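So my cousin Roxana got me a ticket to the sneak screening of Traltden 2, and I had one job: don't scream.

I screamed at the studio logo. Then the lights went down all the way and Phong Lưu grabbed my sleeve, because we'd both spent the whole summer arguing over who was playing the Lighthouse King – the one part they'd kept out of every trailer. I'd written 394 posts about it. My money was on Szymon Nowakowski. Phong said it had to be Bronisława Bednarek, and he'd said so since July, loudly, on buses.

An hour in, a hood came down and there she was! Bednarek, silver hair and all, saying the line from the comic word for word. The whole row went nuts. Phong didn't even look at the screen, he just looked at me, and I owed him dinner at Bivetti.

I paid up that same night (he had the big ravioli, then ordered another one to go) and we started right in on who'd play her sister in the third one.
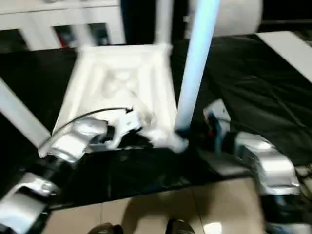
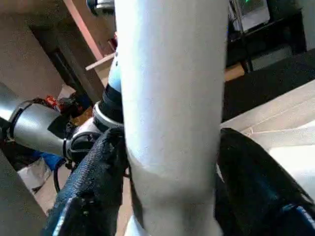
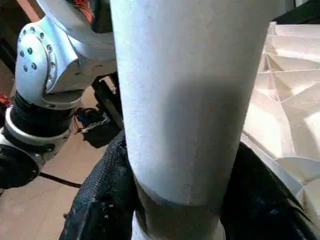
Who did Phong think would play the Lighthouse King?

Bronisława Bednarek. He'd been saying it since July.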